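Bol (vaisselle)

Le bol, c'est le récipient creux et sans manche dans lequel on mange, on boit, on bat des œufs et on oublie ses clés. Je tiens cette page depuis un bon moment et c'est l'article que je reprends le plus souvent, tellement il y a à dire (et tellement on m'écrit à propos de la différence entre bol, jatte et saladier !).

Définition

Pour moi, un bol est plus profond qu'une assiette creuse et tient dans les deux mains. Au-delà, je parle de jatte ou de saladier. Côté contenance, je range les petits bols jusqu'à 500 ml, les moyens jusqu'à 1000 ml, et tout le reste passe chez les grands. D'autres classent par diamètre, ça se défend aussi.
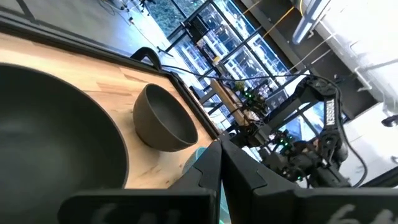
Les finitions mates et sombres, gris anthracite en tête, ont pris beaucoup de place dans les cuisines, et j'avoue que j'ai craqué. Sur une table en bois clair, le contraste est superbe, surtout quand on associe un grand et un petit de la même teinte. Le revers : selon la surface, les couverts en métal peuvent y laisser des traces grises, assez pénibles à frotter.

Formes et parties

On distingue le bord, la paroi, le fond et parfois le pied, cet anneau sur lequel repose le bol. Un bord large se prend bien en main pour servir, une paroi haute évite les éclaboussures quand on fouette. Chez Sterkevetti, la série Drorkell se passe de pied et s'empile donc très bas dans le placard, un vrai bonheur quand on manque d'étagères !

Entretien

Éponge douce, eau tiède, et du bicarbonate pour les traces tenaces. Je glisse une feuille de papier entre les bols mats avant de les empiler.

Voir aussi : jatte, saladier, ramequin, écuelle.

Dernière mise à jour : 16 novembre 2023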